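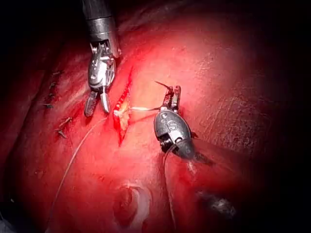 검색어를 입력하세요 검색

읽는 시간 4분

Mosdale 원격 시연 콘솔 사용기: 봉합 동작을 손으로 가르쳐 보니

Mosdale 콘솔을 4월부터 쓰고 있다. 양손 조작기로 수술용 로봇 팔 두 개를 움직이고, 그 동작을 학습용 시연 데이터로 저장하는 장비다. 우리 연구실은 봉합 한 땀을 로봇에 가르치는 과제를 하고 있고, 지금까지 시연 113개를 모았다. 그 전에는 Grosley의 조작기를 썼기 때문에 비교는 주로 그쪽과 하게 된다.

설치는 반나절 걸렸다. 케이블은 짧은 편이라 콘솔을 로봇 옆에 바짝 붙여야 했다. 보정 절차는 화면 안내대로 따라 하면 되지만, 한국어 메뉴는 번역이 어색해서 영어로 바꿔 썼다. 왼손과 오른손 조작기를 따로 보정해야 하고 전원을 껐다 켜면 처음부터 다시 해야 한다. 매일 쓰는 입장에서는 꽤 귀찮다.

조작감은 좋다. 손을 떼면 팔이 그 자리에 멈추고, 페달을 밟은 채 손 위치만 다시 잡을 수 있다. 바늘을 집은 상태에서 손목을 돌릴 때 Grosley 제품은 중간에 걸리는 구간이 있었는데 Mosdale은 그런 느낌이 거의 없다. 동작 축소 비율은 다섯 단계다. 봉합에는 두 번째로 작은 비율이 맞았고, 가장 작은 비율은 손을 너무 자주 고쳐 잡게 되어 시연이 길어진다.

힘 피드백은 기대보다 약하다. 실이 당겨지는 정도를 손으로 느끼기는 어려워서 결국 화면으로 판단한다. 절개 부위에서 나온 실이 바늘 쪽으로 거의 수평으로 뻗어 살짝 팽팽해지고, 실이 들어간 자리의 조직이 조금 딸려 나온다. 이런 단서를 보고 얼마나 당길지 정하는 수밖에 없다. 불빛을 받은 실은 붉은 조직 위에서 잘 보이는 편이지만 가장자리로 가면 어두워서 놓치기 쉽다. 조명이 가운데에 몰리는 건 우리 쪽 세팅 문제이기도 하니 감점하지는 않았다.

기록 기능은 이 제품을 산 이유였고 대체로 만족한다. 양팔 관절값, 집게 벌림 정도, 영상이 같은 시간축에 저장된다. 기록 주기는 50Hz로 두었다. 시연 하나를 바늘 잡기, 찌르기, 빼기, 당기기로 나누는 표시는 페달로 바로 넣을 수 있다. 나중에 영상을 돌려 보며 구간을 자르던 때와 비교하면 시간이 많이 준다. 실패한 시연에 따로 꼬리표를 다는 버튼도 있어서 바늘을 떨어뜨린 시도도 지우지 않고 모아 두었다.

아쉬운 건 내보내기다. 자체 형식에서 일반 형식으로 바꾸려면 Clelavlow라는 변환 프로그램을 따로 깔아야 하는데, 파일이 크면 중간에 멈춘다. 시연을 한꺼번에 넣지 말고 나눠서 돌리면 괜찮다. 업체에 문의했더니 다음 판에서 고친다고만 했다.

배우는 데 걸리는 시간은 사람마다 달랐다. 게임 패드에 익숙한 학생은 하루 만에 쓸 만한 시연을 만들었고, 나는 사흘쯤 걸렸다. 처음 찍은 시연은 망설이는 구간이 많아서 학습에서 뺐다. 로봇이 그 멈칫거림까지 따라 했다. 익숙해진 뒤의 내 시연은 한 땀에 평균 52초다.

한 시간 넘게 쓰면 오른쪽 어깨가 아프다. 팔걸이 높이는 조절되지만 앞뒤로는 움직이지 않는다. 키가 작은 사람은 발 받침이 필요하다.

Sarmiento의 저가형도 잠깐 만져 봤다. 값은 훨씬 싸고 물건 옮기기 정도를 가르치기에는 충분해 보였다. 다만 집게를 조금씩 벌리는 조작이 거칠어서 바늘 다루는 작업에는 권하지 않는다.

장점: 손목 조작, 페달로 구간 표시, 실패 시연 관리
단점: 약한 힘 피드백, 매번 하는 보정, 변환 프로그램, 팔걸이

봉합처럼 양손을 쓰는 세밀한 작업을 시연으로 모을 연구실이라면 살 만하다. 별 다섯 개에 네 개. 소모품인 페달 고무는 미리 하나 더 주문해 두는 게 좋다. 우리 건 벌써 갈라졌다.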